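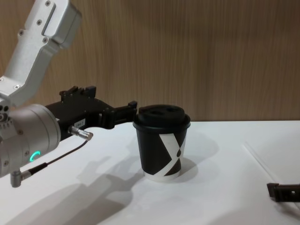 양팔 로봇 원격조작 시연 데이터 공개… 컵에 빨대 꽂기 과제 394회분

로봇 소프트웨어 업체 Sarketti가 양팔 로봇의 원격조작 시연 데이터 1차분을 5월 공개했다. 대상 과제는 뚜껑이 덮인 일회용 커피컵에 빨대를 꽂는 작업이다. 조작자가 원격으로 두 팔을 움직여 과제를 수행하면 관절값과 그리퍼 개폐량, 카메라 영상이 동기화되어 저장된다. 이번 공개분은 성공 판정을 받은 시연 394회로 구성됐다.

Sarketti는 이 작업 묶음을 Pula라는 이름으로 관리한다. 올해 목표는 2,000회이며, 컵 과제 외에 뚜껑 닫기와 용기 옮기기가 순차적으로 추가된다. 세 과제 모두 같은 작업대에서 수집한다. 과제별 배분은 확정되지 않았다. 회사 측은 컵 과제의 비중이 가장 클 것이라고만 밝혔다.

컵 과제를 먼저 택한 것은 허용 오차 때문이다. 뚜껑의 구멍은 작고 빨대는 가늘어서, 파지 위치가 조금만 어긋나도 끝단이 구멍 가장자리에 걸린다. 힘을 더 주면 빨대가 휘거나 컵이 밀린다. 이때 조작자는 빨대를 다시 세우고 접근 각도를 고쳐 잡는다. Sarketti는 이런 수정 동작이 포함된 시연도 최종 삽입이 확인되면 삭제하지 않고 별도 표지를 붙여 남긴다. 수정 구간의 시작과 끝은 검수자가 영상을 보고 지정한다.
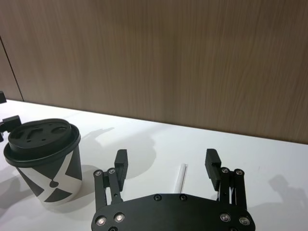

조작 장치는 협력사 Jernness가 공급했다. 조작자가 좌우 손잡이를 움직이면 손끝의 위치와 자세가 로봇 손목의 목표값으로 변환된다. 그리퍼 개폐는 손잡이의 트리거에 연결돼 있다. 초기 버전에서는 트리거를 놓는 순간 손목이 함께 흔들리는 현상이 보고됐고, 현재 버전은 개폐 명령이 들어오는 동안 손목 목표값의 변화율을 제한한다. 이 제한은 조작자가 해제할 수 없다. 제한이 적용된 구간은 로그에 따로 기록되므로, 학습 단계에서 해당 구간을 제외하거나 가중치를 낮출 수 있다.

시연 인력은 12명이다. 본 수집에 들어가기 전 3일간 연습 과정을 거치며, 연습 중 생성된 기록은 공개분에 포함되지 않는다. 두 팔의 역할은 고정하지 않았다. 빨대를 어느 팔로 잡을지는 조작자가 컵과 빨대의 놓인 위치를 보고 정한다. 같은 배치에서도 조작자에 따라 접근 경로가 달라지는데, 회사는 이를 통일하지 않고 조작자 식별 번호를 기록하는 쪽을 택했다. 식별 번호는 무작위로 부여되며 개인 정보와 연결되지 않는다.

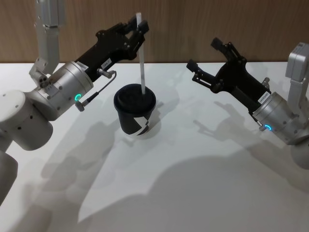 왼쪽 그리퍼가 컵 뚜껑에 꽂힌 흰색 빨대의 윗부분을 잡고 있다. 오른쪽 그리퍼는 열린 상태다.

영상은 몸통 높이, 머리 높이, 손목의 시점에서 기록된다. 삽입 직전에는 그리퍼가 빨대나 컵 윗면을 가리는 경우가 있어 단일 시점만으로는 끝단 위치를 판별하기 어렵다는 것이 회사의 설명이다. 검수자는 여러 시점을 나란히 재생하면서 파지, 정렬, 삽입, 해제 시점을 표시한다. 한 시점이라도 영상이 누락된 기록은 검수 대상에서 빠진다. 힘 센서 값은 제공되지 않는다. 대신 관절 전류가 원시값 그대로 들어 있으며, 접촉 시점 추정에 쓸 수 있으나 보정은 사용자가 직접 해야 한다.

외부 검증은 Pawłowska 연구실이 맡는다. 연구실은 공개분 일부로 모방 학습 정책을 훈련하고, 수정 동작이 포함된 시연을 넣었을 때와 뺐을 때의 삽입 성공률을 비교할 예정이다. 평가에서는 컵의 초기 위치와 방향을 시연 때와 다르게 배치한다. 정책이 실패한 시도의 영상도 결과와 함께 공개하기로 했다. 조명 조건을 바꾼 평가는 이번 계획에 들어 있지 않다.

데이터는 연구 목적에 한해 신청 후 내려받을 수 있다. 신청서에는 소속과 사용 목적, 보관 기간을 적어야 하며, 재배포는 허용되지 않는다. 상용 이용 조건은 별도 협의 사항이다. Sarketti는 목요일 오후 4시에 온라인 설명회를 열고 기록 형식과 시간 동기화 방식, 알려진 결함 목록을 안내한다. 설명회 자료는 행사 후 신청자에게 전자우편으로 발송된다.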